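**Putting together a white plastic rack with push-fit pipes**

Clear a table before you start and put a dark cloth or sheet over it. White parts show up well on black, and small ones don't roll as far.

- Lay the long tubes side by side, away from the base.
- Look into each socket for stray bits of molded plastic.
- Push each pipe in straight, with a slight twist. Hold the base close to the socket — never by the far rim.
- Leave the threaded collars a little slack until all the uprights are in.
- Ravano and Kiletti pipes look alike but don't swap. Keep the bag labels.

Check the joints again after a month of use. 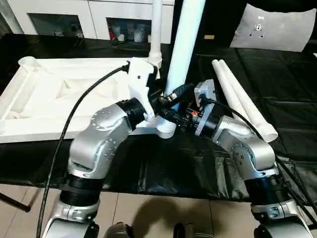
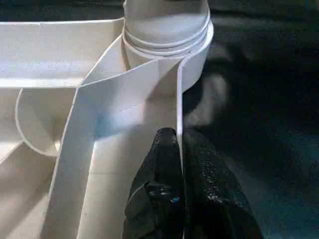
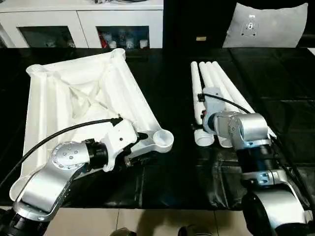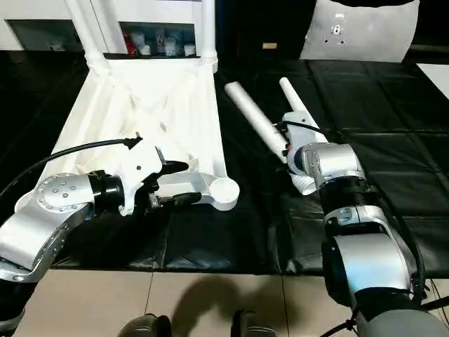

White plastic parts on a dark surface.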